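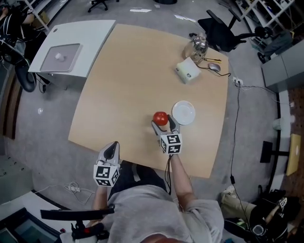
Break table news - please read before Friday

Quick one this month, I have 2 other things to finish before lunch and Irena is waiting on this copy.

The tea shelf is moving. Allondale people have been sharing ours since September and the cups are all over the place, so from Friday the clean cups live upstairs in the Noncombe room and the used ones go in the gray crate by the door. Not in the sink. Not on the windowsill either, where I found four this morning, one with a spoon standing up in it.

Tea itself stays put. Black, mint, and the smoky one from Khalaf that half of you love and the other half complain about. We ordered 1000 bags in the spring and we're down to the last box of mint, so if mint is your thing go easy or bring some. Irena Duda is placing the next order and wants requests by the end of the day Friday. Email her please, don't stop her in the hallway, she won't remember and then it's my problem.

Tomatoes

Yes, they are for eating. The Bandum garden plot had a silly good year and there is a bag on the kitchen counter most mornings, usually by 9 or so. Take one, take three. Salt is in the drawer under the toaster. If you cut one up at your desk, use a saucer, and bring the saucer back!! We bought 86 small plates and saucers when we moved in and I would love to know where they went.

If anybody wants a row in the plot next year, the list is on the inside of the pantry door. Rows are short. You water your own. Bandum brings the compost and the hoses, we bring the people, same deal as last time.

Tables and wiping down
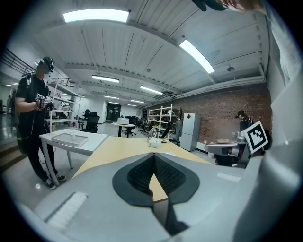 The cleaning rota starts over this week and it's the same as before, except that mornings are now shared between both floors. Whoever is on wipes the tables, empties the kettle and checks the fridge for anything growing. On the wooden table the glass kettle and the tissue box can stay up at the far end where they are, just lift them and wipe underneath, dont go around them. A cup sitting in the tray on the white table goes back in the tray after. The fridge by the brick wall gets its shelves done once a week, and anything without a name on it goes out, no appeals, I've heard them all.

Cloths are under the sink, blue for tables and yellow for floors. Please stop mixing them. Spray is next to the cloths. If the spray runs out tell me, there is a refill jug in the closet but it's heavy and the cap sticks.

Kitty

We collected 136 dollars last time, wich covers tea, milk and dish soap with a bit left over for cookies. Same again would be great. Jar is with Irena, or drop it in an envelope with your name and she'll tick you off the list.

Lost and found - one green thermos, one left glove, a lid that fits nothing. Ask at the front desk before 4.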